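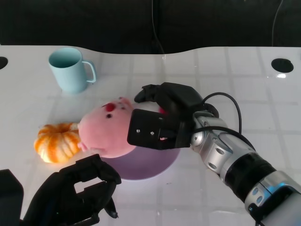

Jamie Hartley

Dezember, kurz nach halb elf abends. Eigentlich wollte ich längst im Bett liegen, aber der Tag geht mir noch durch den Kopf, und dann schreibe ich ihn lieber auf, bevor ich mich bis Mitternacht herumwälze.

Heute früh haben wir endlich die neue Bohrvorrichtung für die Lagerböcke in Betrieb genommen, die Wainwright seit dem Herbst bei uns bestellt hat. Was habe ich mich auf den Moment gefreut! Drei Wochen habe ich an den gehärteten Bohrbuchsen herumüberlegt, mit Bund oder ohne, und am Ende doch die mit Bund genommen, weil die alten aus Silley sich immer so langsam nach unten gearbeitet haben. Die ersten 80 Teile liefen durch wie Butter. Dann fing der Bohrer an zu singen, ganz leise erst, und ich stand da mit meinem Kaffee und wollte es nicht hören. Es waren Späne unter der Auflage, ein winziges Nest, und schon lag der Bock schief. Also alles wieder auseinander, eine Nut zum Freiblasen in die Grundplatte gefräst (das hätte ich mir beim Zeichnen auch denken können, ach ja) und nach dem Mittagessen noch einmal von vorn.

Bis Feierabend hatten wir 334 Stück, davon 282 gleich beim ersten Messen in Ordnung. Den Rest schaue ich mir morgen in Ruhe an, ich vermute ja, dass die meisten noch aus dem Vormittag stammen.

Aus Nirkness kam am Nachmittag auch noch ein Anruf wegen der Reibahlen, die nun doch erst nach den Feiertagen geliefert werden. Ich war so gut gelaunt, dass ich mich nicht einmal geärgert habe. Morgen unbedingt die Schmierung nachstellen und die Zeichnung mit der Nut ändern, sonst vergesse ich das wieder.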